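The Long Way to the Front Door

Prulano is a town of short streets, and visitors are always surprised by the walk. It starts behind the bus stop and goes straight toward the big building at the far end, and for the whole distance you have concrete under your shoes and one white line to follow. I have walked it for nine years, first as a student of the language school, later only because I like it.
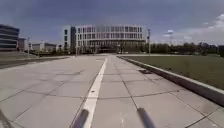

Words by Adora Courtois
14 September 2025

People ask me why I do not prefer the river. The river is pretty, I agree. But on the slabs I can think. They are large and square, and my step does not fit them, so each time my foot arrives in a different place from one joint to the next. As a child I would have made a game from this. Now I only notice it.

The slabs were laid by Giraseck, a local firm which also made the steps of the market hall. An old brochure in the town library says that the joints let the concrete move with the seasons. In December, when the cold comes quickly, I like to remember that the ground has been given some room.
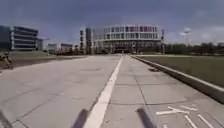
The white stripe runs on toward the building, with the lawn beyond the curb.

The line has its own manners. In the morning, people going to the building keep to the right of it, and those coming back take the other side. I have never seen a sign asking for this. In the evening the rule is forgotten and bicycles go everywhere — also over the line, also along it.
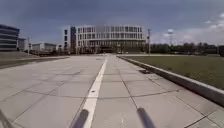
Paint is the part of the walk that gets old first. Concrete takes a stain and keeps it quietly, but a white line shows everything. Ours is still bright, though it has small scuffs where the paint is worn, and just right of the line a pale seam or crack goes through the slab like a pencil mark. I would be a little sorry if it was all painted new.

My advice is to come under a gray sky, when the concrete does not hurt the eyes. Bring something to eat, sit on the curb with your feet on the slabs, and let the grass be behind you. The walk back to the bus is the same length, but to me it always feels shorter.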